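December, late, kitchen table

Budget draft is due back to Gregor Farquharson before the break and I've spent the whole evening on one line of it. The hands line. Everything else I could do in my sleep.

Skoneo came back with their second quote this afternoon. It is lower than the first by 772, and they would like me to be grateful. I read it twice before I found where the money went. They moved the spare finger set out of the package and into "recommended accessories," so the total drops and I end up buying the fingers anyway in March. The service plan is still in there, still payable up front, still silent on who pays the shipping when a hand goes back. I wrote to ask. I asked last time too.

Gregor likes the Skoneo people. He went to their demo and came home talking about dishwashers and laundry. I asked him how many takes they needed and he said he didn't see why that mattered. It matters to me! I'm the one who has to put a number next to "hours of useful work" on page two, and right now any number I put there is a guess wearing a tie.

Mac Carthaigh would sell us the simple grippers, 500 for the pair, fitted. Ugly things, two jaws and a motor. I keep coming back to them. Gregor says they're a step backward and that Lila was pitched to the board as a two-handed machine with fingers, so fingers she must have. Fine. But the board has never asked me what a finger costs to replace.

Called Grasell about the lease option. The man was pleasant and would not give me a buyout figure on the phone. Minimum term is 5 years. I don't know what we'll be doing in 5 years and neither does he. Told him I'd think about it, which we both understood.

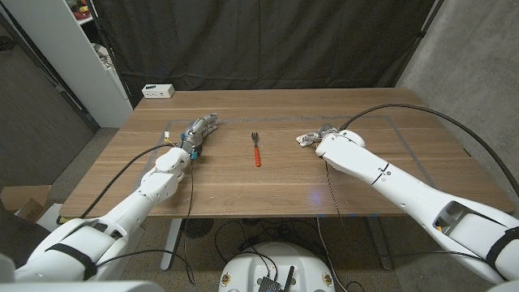
The replacement line for Lila is where I'd put real money, and it's the one Gregor wants to trim. He has 1,000 down for "cables and sundries" and thinks that's generous. Has he looked at her lately? There's a black cable looping off the left wrist and down over the table edge, another making a great arc up from the right hand, and more in a tangle on the carpet under the table. All that, and what's on the table between the two hands is one small fork with an orange-red handle. I could buy a drawer of forks out of sundries. I'd like cable guides first, then connectors, then a second set of wrist leads on the shelf before anyone says the word "upgrade" to me again.

So what I'm sending tomorrow: Skoneo without the service plan, Mac Carthaigh as a written fallback, Grasell left out. Cables get their own line, away from sundries, so it can't be quietly shaved. Gregor will call before lunch and tell me I'm being gloomy -- he said the same about the mobile base, and I still have the invoice for that in the blue folder.

Must remember to ask whether the quote includes tax. Last year's didn't. Bed.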